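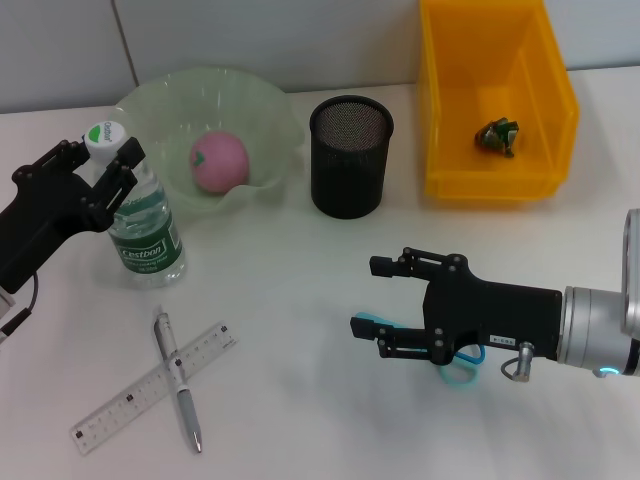 Does Bottled Water Taste Better Than Tap? A Blind Tasting Project

Obinna Okafor
Intro to Research Methods, final report
5/5/24

Why I picked this topic

My family buys bottled water every week and my roommate thinks that's a waste of money. We have argued over it since August, so when we were told to choose a question from our own lives, I knew right away what mine would be! I wanted to find out if people can tell tap water from bottled water when they can't see where it came from, and which one they like more.

Background

Water is never just water. It picks up calcium and magnesium from the rock it passes through, and those change how it feels in your mouth. City water also has a little chlorine in it to keep it safe on the way to your faucet, and a lot of people notice the smell before they notice any taste. Temperature matters too. Cold water hides flavors, and that's why a warm glass left on the nightstand tastes so different in the morning (I had always blamed dust).

Method

I set up in the lobby of Ogunleye Hall over 2 evenings. Each taster got 2 small paper cups, one with tap water from the hall kitchen and one with store-bought water. Both had been in the same fridge overnight. A friend poured behind a folding screen and flipped a coin for the order, so I didn't know which cup was which when I handed them over. Tasters wrote down which cup they liked and which one they thought was tap, and they could add a comment.

In all, 508 people took part. I was hoping for maybe a hundred, but word got around the dining hall and there was a line out the door on the second evening.

Results

Preferences split almost down the middle, with a small lean toward the bottled water. Guessing went about as well as flipping a coin. What surprised me most was the comments. People described the same tap water as "metallic," "sweet," "like a swimming pool" and "like snow." Several tasters were completely sure and completely wrong, including my roommate, who picked the bottled water as tap and still hasn't let it go.

Problems

Nearly everyone was a student, so I can't say much about other age groups. Some people had just eaten dinner, and the garlic bread that night can't have helped. I also used only one store-bought water, and one with more minerals might have been easier to pick out. Next time I would offer plain crackers between cups and add a third cup, with two of the three the same, to see if people can find the odd one.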